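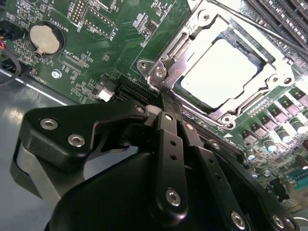
Two-finger gripper at the board, CPU seated in the socket.

# Clandov Bench Kit for Desktop Teardown

The Clandov Bench Kit is the set of parts and lesson files our robotics club uses for its computer disassembly project. Other school clubs asked for the same setup, so we now sell it at cost. It comes with finger parts, a fixture board, mounting hardware and the task files for one robot arm. The arm itself is not included.

The project was started by Sumaiya Howlader and Ayman Ghoneim as an entry for the Farkton student automation contest. The job is to open a used desktop, take out the processor and put it back without bending a socket pin. Students write the motions, teach the positions and keep the log.

## What you need to have already

- A collaborative arm with a two-finger gripper
- A slatted worktable the fixture board can bolt to
- Used desktop computers with the side panels off

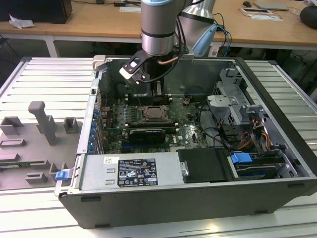
Dell desktop on its side on the worktable, fixture board to the left.

## Fixture board

The board is gray plastic and has raised holders in several shapes. It goes to the left of the computer. Bolt it down before teaching any positions. If the board is moved later, all saved positions on it have to be taught again.

Replacement holders are sold one at a time. Selvaraj Saha keeps the print files, and clubs with their own printer can have them free.

## Lesson files

| Lesson | Task | Level |
|---|---|---|
| 1 | Approach and stop | Beginner |
| 2 | Grip a scrap processor from the tray | Beginner |
| 3 | Load lever and frame | Intermediate |
| 4 | Lift and place the processor | Advanced |

Lessons 1 and 2 can be done in one club meeting. Lesson 3 took our students most of December. Start Lesson 4 on a board you can afford to lose. Run it at the slowest speed setting with one student at the stop button.

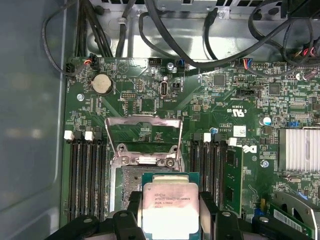 Xeon E5-1630V3 held by its edges over the open socket.

Lesson 4 has the students grip by the edges only. The fingers must not touch the pin field. Check that the processor is square in the fingers before every lowering move, and line up the corner mark with the socket by eye. Our club logged 643 practice runs on this lesson before the contest.

## Price and ordering

| Item | Price |
|---|---|
| Full kit | $779 |
| Finger parts and hardware only | $250 |

Orders go through Sofia Morais at the Coelho workshop. Schools can pay by purchase order. Kits are packed by students, so shipping stops during school breaks.

## Care and cleaning

Wipe the finger tips after each meeting. Old thermal paste gets on everything and makes the grip slip.

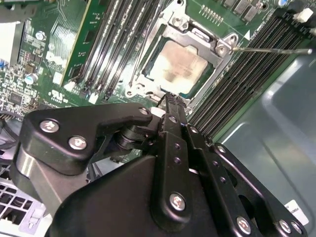

Use a lint-free cloth and a little isopropyl alcohol on the processor lid, and let it dry before the next run. Check the gripper screws once a month. Worn pads should be changed as a pair.

Spare pads fit both the current kit and the older Wollum version. The Wollum fixture board is no longer made, and its position files will not load with the current lessons.

Questions about the lesson files go to Anwara Howlader. Please include your arm model and the lesson number.

Page updated 30/11/2018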